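Tabletop Objects, Green Cloth Set
README, revised May

Maintained by Saskia Ruawai. Labels checked by Asif Butt. Please read this before you use the set, and please don't quote the headline number without the notes that go with it.

What it is

A collection of short recordings of everyday things on a table: cases, books, boxes, the sort of stuff that ends up on a desk and stays there. There are 2,000 recordings, of which 861 have had their labels checked by a second person. The other labels are one person's opinion, and I'd treat them that way until you have looked at a sample yourself.

The set is split into 3 parts, named Dokham, Favora and Cundari. The names mean nothing. An earlier part called Tiêu was withdrawn when its object names turned out to have been copied from one recording to the next without anyone looking. If you have an old copy with Tiêu in it, delete that part.

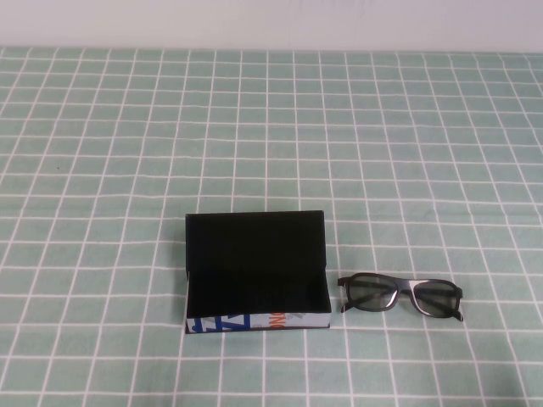
Object names are the weakest bit of the whole thing. We started with a list of 12 or so nouns and it fell apart almost at once. "Box" was being used for anything with corners. A glasses case with its lid standing open and a black lining is, to a hurried labeller, a box, and several labellers wrote exactly that. The current rule is that a thing gets the most specific name you could defend to someone who hasn't seen the rest of the recording. If you can't defend "glasses case", write "case". If you can't defend "case", write "hard container, use unknown". Asif thinks this is too fussy. I think it isn't fussy enough.

Open and closed

Anything with a lid or a cover carries a state label: open, closed or partly open. "Partly open" has been a nuisance. Two people given the same 500 recordings disagreed most often on this one value, and talking it over didn't bring them much closer. If your work depends on it, merge "partly open" with "open" and say that you did.

We don't label what the last person meant to do. There was a proposal to add "tidy" and "untidy" as values for the whole table. I turned it down. One person's tidy table is another's abandoned one, and a column of numbers wouldn't settle it.

The cloth

A green cloth with a grid of white lines was used throughout. People keep asking if the squares can be used as a ruler. They can't, or not safely. It is cloth, it ripples, and the lines wander with it. We haven't published a square size for that reason – anything we gave would be used as if it were exact. 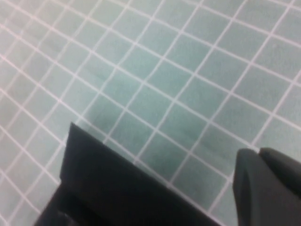 Colour is the other thing to be wary of. The same cloth can come out as mint, sage or something nearer grey, depending on the light and where the shade falls. Please don't pick out objects by assuming everything that isn't green is an object. We tried it. Up to 3 "objects" per recording were patches of shadow.

Writing on things

Titles and brand names are only transcribed when both labellers read the same words without help. Guesses go in the notes field with a question mark. Looking up a likely title and filling in the rest is not allowed, however sure you feel. 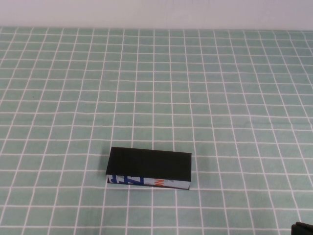 Closed book, black cover, spine facing forward. Title field left blank.

Books are labelled by the side that faces up and by whether they are closed. We don't record genre or page count. "Front cover" is also out, as a plain cover can't always be told from a plain back, so the value is "cover up" and nothing more.

Known problems

- Favora has more closed things than open ones. We haven't corrected for it.
- Small specks on the cloth were sometimes labelled "debris" and sometimes ignored. Ignore the label.
- Some notes are in shorthand that only Asif can read. He is working through them.

What I wouldn't use it for

Measuring anything. Judging how people keep their homes. Claiming that a method works on "household objects" in general, when what you have is a modest number of things on one kind of cloth.

Corrections are welcome. Send the recording number, the current label and what you think it should be. If you only send "this looks wrong" it will go to the bottom of the pile.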